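Home | Guides | Plugs and Meters | Questions | Contact

Last updated: August

Section 2: Setting up your Jukis plug meter

Right, you've got the Jukis out of its box and you've read the bit about not using it outdoors (please do read it, it's short). I wrote this guide after setting up a whole shelf of these for friends, so it's the order I'd do things in, which isn't quite the order in the leaflet.

Before you start, have a look at what you want to measure. Fridges, kettles, lamps and tellies are all fine. Anything wired straight into the wall, like most ovens, can't be done with a plug meter at all. Washing machines are fine too, and they're my favourite thing to measure, as the numbers change such a lot between programmes.
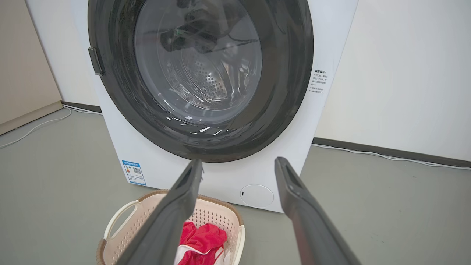
Fig. 2a. Front-loader with its energy label at the bottom left of the front panel.

1. Switch off the appliance, then the wall socket. Pull the plug out.

2. Push the Jukis into the socket and switch the socket on. Leave the appliance unplugged for now. The screen should light up and show a row of dashes.

3. Hold down SET until the clock flashes. Use the arrows to put in the time and press SET again. I skipped this the first time and all my readings said they'd happened in the middle of the night, so do bother!

4. Press SET twice more to reach the price screen. Type in what you pay per unit, in pence, from your latest bill. If you're on a cheap night rate, put the night price under P2.

5. Switch the socket off, plug the appliance into the Jukis, and switch everything back on.

6. Press MODE until you see W in the corner. You're now looking at the power being used this very moment.

CAUTION: Don't plug the Jukis into an extension lead, and don't plug an extension lead into the Jukis. If it ever smells hot or buzzes, switch off at the wall and leave it alone.

Note: A small reading with the appliance "off" is normal. My old Bastier radio sits at 2 W all day long doing nothing whatsoever.

Taking your first proper reading

7. Hold CLEAR until the total goes back to zero.

8. Run the appliance as you normally would. For a wash, that means one full programme from start to finish, with your usual sort of load. Write down the programme name before you press start (I never remember it afterwards). 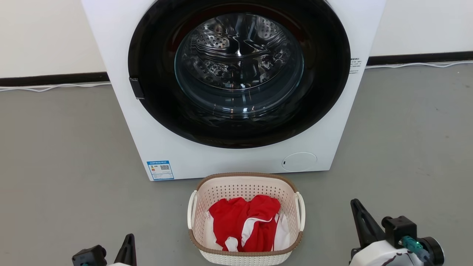
Fig. 2b. Washing machine, door closed.

9. When it's done, press MODE until you see kWh and copy the number into your notebook. Press once more for the cost.

Do the same programme again another day before you believe the figure. Austra Strazds, who checked these pages for me, does all her readings on a Wednesday so she doesn't lose track, and her notebook is far tidier than mine.

Note: The memory holds 200 readings. After that it writes over the oldest ones without any warning, so copy down anything you want to keep.

If something isn't right

Screen blank: leave it plugged in for a while, the little battery inside may be flat. If it stays blank, try another socket.

"OL" on the screen: overload. Unplug the appliance and don't use it with this meter again.

Screen too dim: hold the up arrow. Mine came set very low, and I keep it at 80 now.

Numbers jumping about: perfectly normal with anything that has a motor or a heater in it. Go by the kWh total.

If you've got the older Mokitz model, the buttons are in a different order and you'll want Section 9, which Tipene Prendergast kindly wrote.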